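Simulation and Sim-to-Real > Methods > Thin handles and wire guards: what are you using for collision geometry?

girish_r
Posts: 8
I'm trying to reproduce the cluttered-shelf grasping result from Kári Mogensen's write-up in the Postma newsletter. The method picks objects by the topmost graspable part and ignores the rest of the mesh when it scores a grasp. It does fine on boxes and bottles. I'm using the toilet tank layout with a Franka arm and the black lantern as the target, and I get a lot of rejected grasps that look fine to me.

Wrist view from one of the episodes, looking up past the gripper:
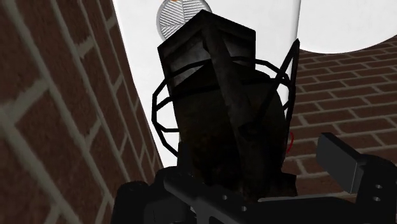
Vol. 12, No. 2

That line is the issue with the original article, if anyone wants to look it up. The thing I'd like to know is whether people treat wire parts as solid for planning. If I wrap the whole lantern in a convex hull, the planner keeps well clear of it. If I use the visual mesh, contacts get noisy and the run slows down a lot.

leif.oddsson
Posts: 3,399
Don't use the visual mesh. Break it into convex pieces and give the bail its own set of short capsules. We do that at Jurnwood for anything with a handle. It takes an afternoon per object and then you never touch it again.

Also check what your score is measuring. The article counts a grasp as good when the object clears the surface and stays up until the end of the episode. If you count finger contact, your numbers won't line up with his.

maelle_g
I disagree with Leif about the capsules. They help with contact, but they also make the handle thicker than it is in the visual model, so the wrist camera and the physics disagree. If your policy learns from images that matters. I would keep the handle thin and take a smaller physics step while the gripper is near it.

leif.oddsson
Posts: 3,399
You can set the capsule radius to whatever you like. It doesn't have to be thicker.

maelle_g
You can, and then you need the smaller step anyway. That was my point.

girish_r
Posts: 8
Thanks both. I count clearing the surface, same as the article. Maybe the approach is the real problem. My planner comes down at an angle from the robot's side, and the other objects on the lid limit where it can go. Side view of the approach, with the gripper over the top cap:

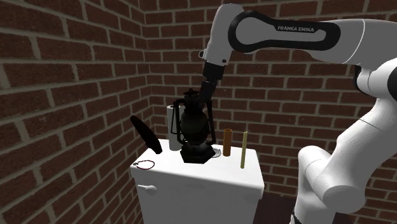 The paper towel roll behind the lantern is what rules out most of the other approach directions. I could drop it from the layout, but then it isn't the same test as the one in the article. The orange cylinder and the thin rod on the right count as obstacles too, and the planner pads all of them by the same amount.

ivar_b
Same padding for everything is a mistake. Fesix lets you set it per object. I cut it down for the items that don't matter if they get bumped and left it alone for the target. My rejected grasps went down without changing the handle at all.

Keep the roll in. Clutter is what the method is supposed to deal with. If you take out whatever gets in the way you're only showing that it works on an open surface, and we knew that.

leif.oddsson
Posts: 3,399
Per-object padding is tuning on the test layout. If Girish does that and reports it next to Mogensen's number, it isn't a reproduction.

ivar_b
It is if he says so in the text. The article doesn't state what padding was used. He has to pick something.

kmogensen
Someone from Ama sent me a link to this thread. The padding was one fixed value for all objects, and I should have printed it. I'll put it in a correction. The handles were convex pieces, close to what Leif describes, but I made them by hand and a few of them are not very good. Maëlle is right that they don't match the rendered mesh exactly. I never tested how much that changes the result.

One more thing to check is where you let the fingers close. I only allowed closing on the top part of the object, even if there was a better grip lower down. On a lantern that means the bail or the top cap and nothing on the globe guard.

girish_r
Posts: 8
That explains part of it. My candidates included the wire guards around the globe and most of the rejects were from those. I've limited them to the top handle and set the padding to one value. From the new batch:

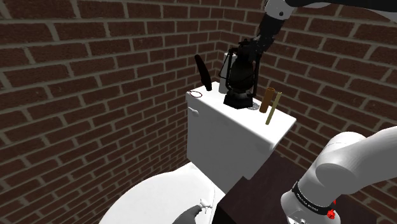

Gripper closed on the lantern's top handle, room camera.

I still have to run the full set with both versions of the handle geometry, Leif's capsules and Maëlle's thin one with the smaller step. I'll post the two numbers side by side with the padding value listed.

maelle_g
Please post the step size too. And keep the random seeds the same for both, otherwise the placement of the small objects will change on you.

leif.oddsson
Posts: 3,399
Agree on the seeds.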